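Tabletop sorting arm: progress report for the Hestano small projects grant
Submitted by Zlata Bilyk, Mindden shared workshop
June 7, 2020

Summary

The arm is built, wired and moving under its own control. It can pick up a part from a known position and set it down in another. It can't yet find parts without help. We have spent 2000 of the 3000 awarded and expect to finish within the amount. We are two weeks behind the schedule in the application, mostly from the wait for a replacement shoulder motor.

Work since the last report

The new shoulder motor came from Cernmont and went in without changes to the bracket. The old one got hot after half an hour of use and lost steps, and the new one has run through a full evening without doing either. I also rerouted the wrist cable, which had been rubbing on the elbow joint.

The gripper fingers were reprinted with angled tips. The first set was too thick to get under a washer. The camera is now fixed at the wrist and looks straight down when the arm is in its rest position.

Most of the bench time went into the work area. The table has been marked off in blue painter's tape so that a position can be called out by cell and checked by eye. I laid the tape by hand and it is not a precise grid. Some lines stop short or don't line up with the piece that carries them on, and the tape has torn in places. It is good enough for placing test parts, but I would not use it to measure anything. The lighting is a bigger problem. One side of the table is bright and the other is in shade, and the detection software treats the edge of a shadow as the edge of a part.

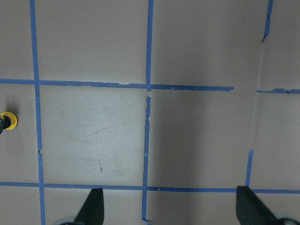
Test results

With parts placed by hand at set positions, the arm made 30 good picks in 40 tries. Most of the misses were small washers. Hex bolts were picked reliably in any direction once the finger opening was set wider.

With the camera choosing the position, results in the bright cells were fair and results in the shaded cells were poor. I have not put a number on this because I kept changing settings during the session.

Remaining work

- Fit a second lamp on the opposite side of the table
- Relay the tape using a straightedge
- Repeat the camera tests with settings fixed
- Write up the parts list and wiring for other members

The unspent money covers the lamp, a spare motor and the Hrynyshyn control board we listed in the application. No change to the budget is requested. The final report will follow after the camera tests.

Comments (3)

tomw: Would a matte pen work better than tape? Tape edges always lift on me.

Zlata Bilyk: Maybe, but the table is shared and I have to be able to clear it.

benchrat: Please post the finger files when you get a chance. Mine are the thick ones.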